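Search this site Enter keywords Go

About Purnitz

Purnitz designs and supplies cases and trays for the working desk.
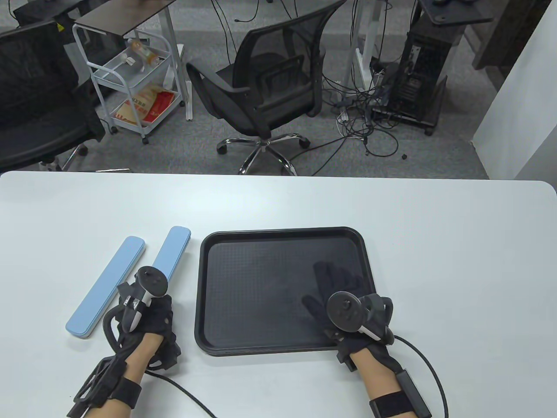 Two light-blue cases and a black tray on a white table.

The company was established to serve offices, schools and clinics that need small items kept together and easy to find. Our range covers cases for pens, eyeglasses and instruments, as well as trays for sorting, serving and display. Customers may order from stock or request a color to match an existing room.

Purnitz operates from 2 sites. The main office houses design, customer service and the sample room, where each new case is opened, closed and handled before it is approved for sale. The second site, at Fakis, holds finished stock and prepares outgoing orders. The minimum order for custom colors is 80 pieces, and orders above 1,000 pieces are scheduled individually with the buyer.

Our current catalog lists 41 items in two families. The Zullix line consists of long, narrow cases with rounded ends. The Nautiyal line consists of raised-rim trays in several sizes – all of them made to stack when not in use.

Replacement parts remain available for discontinued items while supplies last. Schools and public institutions may apply for account terms through the customer service office.

The sample room is open to trade visitors on Wednesday by appointment.

Reading time: 2 min
Last updated: December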